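Tamier opens repair and spare parts service to all kitchenware customers

Kitchenware maker Tamier will open its repair and spare parts service to every customer from September, whatever the age of the item and wherever it was bought. Until now the service has been limited to pans and kettles bought directly from the company's own shop.

The service will be run from the Tamier workshop in Stoica, where the company has made and finished cookware since it was founded. Customers will be able to order replacement handles, lids, knobs, rivets and seals, or send an item in to be repaired and returned.

The parts list at launch runs to 829 items. It covers the whole of the current Tostotar range of frying pans and sauté pans, the Justerero range of stockpots and casseroles, and most of the lines that were withdrawn over the past two decades. Drawings for older pieces have been kept in the workshop, and parts that are no longer in stock can be made to order where the drawing survives.

Clotilde Royer, managing director of Tamier, said: "We get letters every week from people who have a good pan with a broken handle. Most of them have been told to buy a new one. We would sooner sell them the handle. It is a small part, we already make it, and the pan will go on for years."

A trial of the wider service was held in the spring with customers who had registered their cookware with the company. During the trial the workshop took in 770 items. Loose or cracked handles were the most common fault, followed by warped bases and lids that no longer fitted. Items that could not be repaired were sent for recycling with the owner's agreement, and the owner was offered a reduced price on a replacement.

Customers who want a repair should fill in the form on the Tamier website, giving the name of the range and the size stamped on the base. If the stamp has worn away, a measurement across the rim is enough. The workshop will reply with a price before anything is posted. Nothing is charged until the customer accepts. 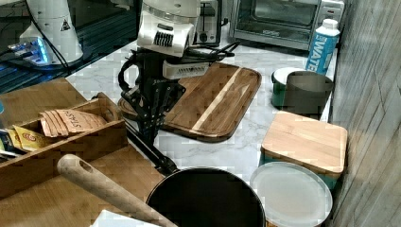
Can I fit a new handle at home, or does the pan have to go to the workshop?

Most handles in the Tostotar range are held by a single screw and can be changed at home with an ordinary screwdriver. Riveted handles, including all those on Justerero stockpots, have to be fitted at the workshop.

Printed instructions will come with every part that can be fitted at home. The same instructions will be on the website, in a larger print version as well. Telephone help will be available from 8 in the morning on working days for anyone who gets stuck.

Repairs will normally be sent back within three weeks. Items that need a part made to order will take longer, and the workshop will give a date with the quoted price. Return postage is included in the cost of every repair. Customers living near Stoica can hand items in at the workshop counter and collect them there.

Timothée Gautier, who manages the workshop, said: "A flat base is the thing people ask about most. We can press out a shallow warp, but a deep one usually means the metal has been stretched and it will come back. We will tell people that before they spend any money. With handles and lids it is much simpler, and I expect those will be most of the work."

Two new benches have been put in at the workshop for the service, and four members of the finishing team have been trained in repair work. Tamier expects to take on two further repairers before the end of the year. Both posts will be full time and based in Stoica.

Non-stick pans can be sent in for new handles and lids, but the workshop does not recoat them. Electrical items, including the Tamier plug-in kettle, are also outside the service and remain covered by their own guarantee. Stovetop kettles are included. Cookware by other makers cannot be accepted.

All repairs will carry a guarantee of one year on the part and the work. Having an item repaired does not affect any guarantee that is still running on it.

The oldest piece in the company's own collection, a copper preserving pan dated 1685 and bought at auction by a former director, will go on show at the workshop counter when the service opens. It has been patched twice during its life and has had at least one new handle. Visitors can see it during normal opening hours and there is no charge.

Notes for editors

Tamier makes pans, casseroles and kettles for home use. Its products are sold through its own shop and website and by independent kitchen shops.

The full parts list and prices will be published on the company's website on the day the service opens. A printed copy can be requested from the workshop by post.

Clotilde Royer and Timothée Gautier are available for interview. Requests should be made through the Tamier press office in Stoica.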